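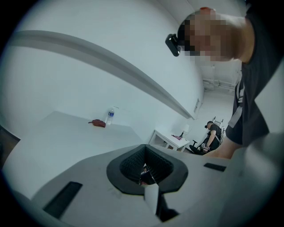

Gripper in hand, Rulliston room, August 2019

Kit budget thread, bear with. Valtasholm want numbers for next year and I've got 10 hand grippers to plan for, not the 17 I asked for
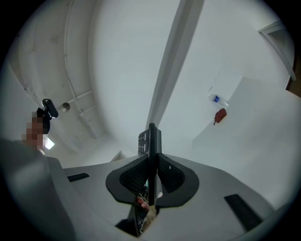

*Words and photos: Ruddock*

2/ Biggest line is the grippers themselves. Second biggest, spares. Black rubber bits go first - budget 26 sets and you'll still be ordering in July

3/ Head straps. Buy the adjustable ones. Cheap ones slip by lunch and then everyones fiddling with them

4/ Tables and chairs!! Left off the first draft completly. White tables are fine, second hand office chairs fine

5/ Algate quoted 11 weeks delivery. Eleven. So order has to go in before the budget is signed off, which finance will love

6/ Leasing? Looked at it. Works out dearer after the second year and you can't swap parts yourself

7/ Still no line for cables or someone to mend stuff. Going back in tonight - if you've priced repairs for this sort of kit pls shout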